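Why Does Spilled Water Sit in Puddles?
By Jurgita Paulauskas

Water gets spilled on tables every day. Some of it makes puddles, some of it makes drops, and some of it runs off in a thin line. 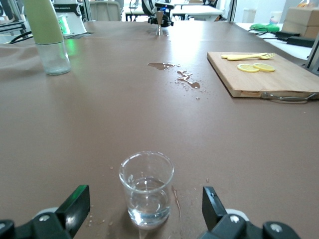
Water sticks to itself

Water is made of very tiny pieces called molecules. They are far too small to see. Each molecule pulls on the ones next to it. In the middle of a puddle, a molecule is pulled from all sides. At the top, there is no water above it, so it is pulled sideways and down. This makes the top of the water act a little like a stretched skin. The name for this is surface tension.

Surface tension is why a small drop is round on top. The water pulls itself together into the smallest shape it can. A bigger puddle is heavier, so it spreads out flat in the middle, but its edges are still curved.

Why some spills are long

A puddle can be almost any shape. If you tip a glass quickly, the water keeps moving in the direction it was going and makes a long splash. If a little water lands on a table that slopes, it may run in a thin streak. Small drops often land around a bigger puddle. They break away when water hits the table hard.

The table matters too. Water beads up on wax and on many kinds of plastic. On paper or cotton it soaks in and spreads. You may have seen this on a picnic table in Greenwood Park, where the painted boards hold round drops and the bare boards go dark.

Why a wet spot looks different

A wet patch often looks darker than the dry part next to it. When light hits something dry and rough, it bounces off in many directions, and a lot of it reaches your eyes. Water fills in the tiny bumps. More of the light goes down into the material and less comes back. The top of the water is also smooth, so it can reflect a lamp or a window as a bright shine. You can see the same kind of shine on the water in a glass.

How a towel picks up water

Water sticks to other things as well as to itself. A paper towel is full of tiny gaps between its fibers. Water sticks to the fibers and gets pulled along through the gaps. This is called capillary action. A sponge works in much the same way.

Try it at home

You will need a cup of water, a spoon, a plastic plate, a sheet of writing paper and a paper towel.

1. Put 5 drops of water on the plate, 5 on the writing paper and 5 on the paper towel.
2. Look at the drops from the side. Which are tallest?
3. Wait 3 minutes and look again.
4. Touch a corner of a dry paper towel to one drop on the plate. Watch where the water goes.

Draw the shape of one drop from each place and write down what it was sitting on.

Wiping up a spill

Move any food out of the way first. Start at the outside edge of the puddle and wipe toward the middle, so the water does not spread. Check the floor too, because wet floors are slippery. If there is broken glass, leave it alone and get a grown-up.

Words to know

Molecule: a very tiny piece of a substance.
Surface tension: the pull that makes the top of water act like a skin.
Capillary action: the way water moves through small gaps.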